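Keeping Time by the Steam: Ravindran Bangera on Noodle Drying

Ravindran Bangera has spent most of his working life on the part of noodle making that takes place in the dark. He ran the drying rooms at Hirkero, a wheat noodle plant, before setting up as a consultant to small producers, and he now divides his time between site visits and a course he teaches with Annapurna Nambiar. We spoke by phone on February 28, 2021, and the conversation has been shortened.

Most of his calls, he says, begin with a complaint about breakage. A producer has bought a better flour or a heavier roller, and the sticks still snap in the packet.

"They want to talk about protein," Bangera says. "I ask for the humidity log. Half of them don't have one. They have a thermometer on the wall by the door, where the air is different from everywhere else in the room."

The fault he looks for first is called checking: fine cracks that form when the surface of a strand dries and shrinks while the core still holds moisture. The cracks may not show for days. A batch can leave the drying room looking sound, go through cutting and packing, and come apart on a shelf.

"Water has to travel from the middle to the outside before the air can take it," he explains. "It moves at its own speed. If you pull it off the surface faster than the middle can supply it, you have made a shell. Then the middle dries and pulls on the shell."

His remedy is an old one. The room is run in stages, with strong ventilation at the start to set the surface so the strands don't stretch on the rods, then a long period of high humidity, then a gradual fall. At Hirkero the main stage ran at 40 degrees Celsius. He declines to give a figure for humidity, on the grounds that people copy it down and apply it to rooms with entirely different fans.

Instant noodles avoid the problem by another route. The strands are steamed, portioned into blocks and, in most factories, fried, which drives the water out in a very short time and leaves the block porous. Some lines use hot air in place of oil. Bangera worked on a hot-air line for 3 years and speaks of it with respect.

"The block has to be open enough to take water back when the customer pours it," he says. "Frying gives you that nearly for free. With air you have to work for it. You change the thickness, you change the steaming, you change the air speed, and each one upsets the other two."

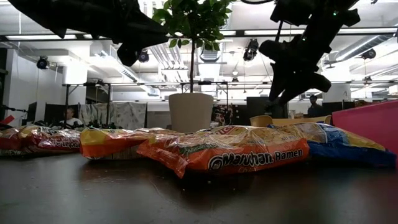 Instant ramen in bulk packages, with a Maruchan bag just right of center.

Packaging is where the two trades meet again. A dried stick noodle mostly needs protection from damp and from being bent. A fried block also carries oil, and oil goes rancid when it is exposed to oxygen and light. Bangera regards the wrapper as the last stage of processing and is critical of producers who choose it by price.

"I had a client, Joltthorpe, who changed film in June and lost a good part of the stock," he says. "The noodle was the same. The recipe was the same. The new seal had a fold in one corner, and you could only find it with dye."

Seal testing now takes up a full day of the course. Nambiar, who trained as a food chemist, handles that part along with the material on fats. Students cut strips across the seal, pull them on a gauge, and record where the film gives way — at the seal, beside it, or in the body of the film. Bangera covers drying and keeps a box of failed samples going back to his first job, labeled by room and rod position.

The labels matter to him. At Hirkero the room held 237 rods, and the breakage was never spread evenly across them. His supervisor, Mohandas Shetty, had him weigh a strand from every rod at each change of shift, and the heavy ones turned up in the same corner night after night. A duct behind the wall had been fitted with its damper reversed.

"It took us a winter to find that," he says. "Mr. Shetty would not let me touch the fan settings until I had a map of the room. I was annoyed with him. I make my own students draw the map now, and they are annoyed with me."

Asked what a small producer should buy first, he names a second humidity sensor, to be placed well away from the first, and a scale that reads to a tenth of a gram. A controller can wait. He would sooner see someone adjust a vent by hand and write down the time than install equipment they can't check.

He is at present helping Yamuna Achari convert a former tea store into a drying room with 93 rods. The walls are thick and the temperature is steady, but the ceiling slopes, and warm air collects at the high end. They have tried one baffle and are building another out of sheet metal. The next trial batch will be plain wheat and salt, hung at half load, with a strand weighed from each rod every hour until the weights stop changing.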